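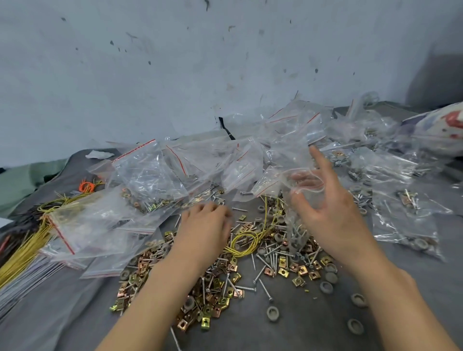
Step 2. Sort and bag the loose fasteners

Spread a thick cloth over the bench before tipping out the hardware. The cloth stops round caps from rolling and keeps screw points off the bench top.

Pull any wire out of the pile first. Lift the coil straight up and shake it gently -- screws with washers tend to hang in the loops.

Sort in this order:

Long screws. Pick these out by the head and drop them into a small clear bag. Leave the washers on the shanks. Stop at 51 screws per bag; more than that and the points start to pierce the plastic.

Clip nuts. Separate by finish, brass and gold tones in one bag, copper tones in another. Check that each U is still open. A clip that has been squeezed flat will not slide over the panel edge and should be scrapped.

Caps. Stack them recess up and bag in lots of 15.

Press the air out, close the bag and label it with part type and count. The Vondholm panel kit takes 300 clip nuts in total, so set the full bags aside together until that number is reached. Surplus goes in the Pustano drawer.

Mixed lots over 500 pieces are quicker to do in two passes: screws out first, then clips and caps.

Before folding the cloth, run a magnet over it. Steel screws will come up; brass parts will not, and have to be found by hand.

Step 3. Fit the clip nuts to the panel

See the next page.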